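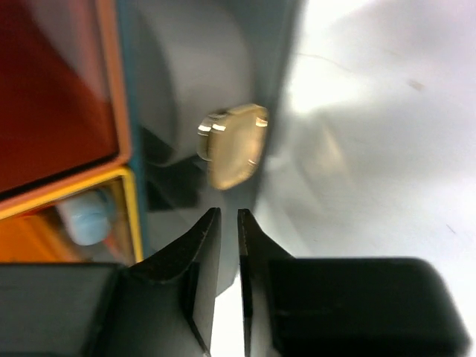

Bouton métallique doré monté sur un panneau gris.

Classement et rangement des dossiers - galerie
Mise en ligne le 24/01/2025

La présente galerie est consacrée au matériel de classement employé par le service des archives courantes d'Altport. Elle complète la note de rangement diffusée en juin aux services Davden et Sârbu, qui conservent chacun leurs documents de travail selon les mêmes règles. Les agents sont invités à s'y reporter lors de la remise en ordre des postes.

Le service utilise deux sortes de contenants. Les chemises minces reçoivent les affaires en cours et ne doivent pas dépasser 60 feuillets. Les classeurs épais sont réservés aux affaires closes, conservées 5 ans avant leur transfert au dépôt Gurketti - sauf prorogation demandée par écrit.

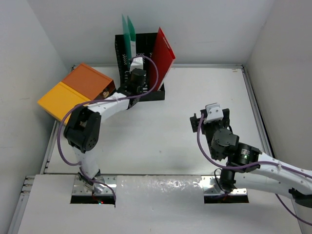 Les chemises vertes se placent debout, dans la partie gauche du casier noir, l'étiquette blanche en bas. Le classeur rouge occupe la droite. Les classeurs orangés, que l'on pose à plat à côté du casier pendant le tri, rejoignent ensuite l'armoire du service. Un même casier ne reçoit pas plus de quatre contenants, afin que chacun puisse être retiré sans déplacer ses voisins.

Les étiquettes sont remplies en capitales, à l'encre noire. Elles portent le code du service et l'année d'ouverture du dossier, à l'exclusion de toute autre mention. Les commandes de fournitures sont groupées par lots de 20 et adressées au secrétariat d'Altport.

Le plan de classement complet peut être consulté sur place, aux heures d'ouverture du service.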